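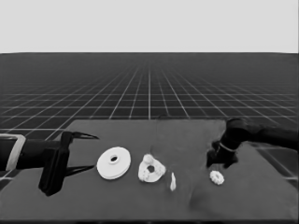 Flustodo: two-arm sorting of small white parts, in simulation

Hi! I'm Veronika Kelemen, and this is the README for the Flustodo episodes, the policy code that goes with them, and a result I've been trying to pin down since March. If you landed here from the Trorau page, you want the "Getting started" section and can skip my rambling. If you landed here because you're reviewing the write-up, hello, please read the "What I got wrong" section first.

What this is

Flustodo is a set of simulated episodes with two black arms working over one table, plus the scripts that made them. The question behind it is pretty small. When two arms share a table and the parts are all the same color, how much does the policy lean on shape, and how much does it lean on where things usually sit? I wanted a setup where color gives no help at all, so the parts are white, the arms are black, the table is dark gray, and the render is grayscale from start to finish. No color channel to cheat with.

The parts are deliberately odd. There's a flat round disk with a hole in the middle and a slightly raised hub (we call it "wheel" in the labels), a lumpy ring that looks a bit like beads melted together ("knob"), a skinny upright shard ("tooth"), and a flat little gear with a scalloped edge ("flower"). The label names came from Spyros Koutsoukos and me arguing over lunch and I'm not changing them now, there are too many files.

The method, short version

Each arm has its own policy head. They share an image encoder and nothing else, except for a small claim signal: before an arm commits to a part, it writes a soft claim over the parts on the table, and the other arm gets to read it on the next tick. That's the whole idea. We call the claim channel Stefanou in the code (it started as a branch name, then it stuck), so when you see stefanou_weight in a config, that's how strongly an arm listens to its neighbor.

Training is plain imitation from scripted demos, followed by a fine-tuning stage where only the claim channel and the last layer of each head are free to move. I tried letting everything move in the second stage. The encoder drifted, the left arm got lazy and waited for the right arm to do the work, and I lost a week to it.

The scripted demos are not smart. The script looks up the true pose of every part, gives each arm the part with the shortest reach, and breaks ties in favor of the left. The policy never sees those poses, just the picture and its own joint readings.

What we found

With the claim channel off, the arms go for the same part far too often, mostly when a part sits near the middle. With it on, that mostly goes away. I was very happy about this for a couple of days!

Then Polyxeni Rallis asked me what happens if you shuffle the claims, so that each arm reads a claim from some other episode. Collisions came back, which is what you'd hope for, but the policies still picked the correct part type more often than they should have if they were relying on the claim to work out who takes what. So we dug into it, and a good chunk of the skill was position. The wheel spawned toward the left too often and the flower toward the right, the heads had picked up on that, and the claim channel was getting credit for some of it.

The fix was dull. We flattened the spawn distribution, retrained, and ran the shuffle test again. The claim channel still helps after that, and I believe the effect now, but it's smaller than what I put on my first poster. If you have a copy of that poster, please recycle it. Full tables are in the results folder, one file per seed, with the shuffle runs kept separate so you can compare them yourself.

The tooth is the hardest part by a wide margin. It's small, it stands up on a narrow base, and a nudge from either gripper tips it over. Once it's lying down, the policy often treats it as if it had left the table. I don't have a good answer for that yet. Kosmas Balaskas thinks it's an encoder resolution problem. I think we don't have enough demos where it starts out tipped. We might both be right.

The other surprise was the floor. The simulator draws a gridded ground plane running off to the horizon behind the table, and I'd assumed it was harmless. When I swapped it for a flat gray plane at test time, reach accuracy got worse for both arms. Put the grid back and it recovered. My guess is that the encoder uses the converging lines as a sort of ruler for depth. There are episodes without the grid in the noground folder if you want to poke at this, and I'd love it if somebody did.

What's in the release

Episodes come in 2 flavors, grid and noground. Each one is split into train, val and test, and the split is by spawn seed, so you won't find the same starting layout in two places.

Every episode folder holds:

frames – grayscale images, one per tick
joints – joint positions for both arms plus gripper opening, left arm first
claims – the claim vector each arm wrote on each tick (zeros for the scripted demos, since the script doesn't claim anything)
parts – true poses, for evaluation only, please don't train on these and then email me about your great numbers
meta – seed, config hash, how the episode ended

Episode endings are one of done, timeout, clash or dropped. Clash means the two arms touched each other. Dropped means a part went over the edge of the table. An episode that had both gets whichever came first.

The control loop runs at 20 ticks per second and frames are saved at the same rate, so you can line up frames and joints by index with no interpolation. That was not true in the old version, so if you have loaders with an offset in them, take the offset out.

Getting started

1. Clone the repo and install the requirements file into a fresh environment. A fresh one, please. The simulator bindings are picky.
2. Run the fetch script. It pulls the small sample set by default. Add the all flag when you're ready for everything.
3. Run the viewer on any episode to check that your install works. You should get frames on the left and joint traces on the right.
4. Train with the base config. On our lab machine the imitation stage runs overnight and the fine-tuning stage is done before lunch.
5. Evaluate with the shuffle flag on and off. If you only report one of the two, please say which.

Step 3 fails on some laptops with a message about a missing display. Set the headless option in the viewer config and it'll write out a video instead.

What I got wrong

I already mentioned the spawn bias. Two more things you should know about.

The gripper friction in the early runs was way too high, and parts stuck to the fingers like they'd been glued. Styliani Balaskas spotted this when a wheel stayed put in a gripper that was half open. All the released episodes use the corrected value, and so do the numbers in the results folder, but the checkpoints tagged "old" were trained with the sticky fingers. I kept them for comparison. Don't build on them.

I also had the left and right claim vectors swapped in the evaluation logger (not in the policy, thank goodness). It made the claim plots look like the arms were being incredibly polite to each other. They're fine now, and I redrew every plot.

Limits

It's a simulation, and a pretty clean one. The sky is an empty pale gray, the light doesn't change, and the table has some blotchy shading but no clutter. I make no promise about how any of this carries over to real arms. We're working on a real-arm version with the folks at Skurnness and I'll link it from the top of this file once there's something worth linking.

The parts are rigid, and they never overlap at the start. Stacked parts are out of scope. So are parts the policy hasn't seen. I did try a few new shapes out of curiosity and both arms mostly treated anything with a hole in it as a wheel.

Two arms only. The claim channel should extend to more of them on paper, but the code has "left" and "right" baked into it in more spots than I'd like to admit. Pull requests very welcome.

Known issues

The loader leaks memory if you open val and test in the same process – open them one at a time for now.

Episodes that end in dropped keep listing the lost part in the parts file, with a pose somewhere under the table. Filter on height.

There are 7 train episodes where the meta file says done but one part never got moved. They're listed in the exclude file, and the base config skips them. Spyros would like them fixed properly, and Spyros has commit access, so we'll see.

Citing and contact

There's a citation file in the repo root. If you use the episodes but not the method, citing the repo is plenty. For bugs, open an issue and include your config hash. For questions about the claim channel, ask me. For anything about the simulator build, Kosmas knows far more than I do.

Last updated Wednesday, September 27, 2023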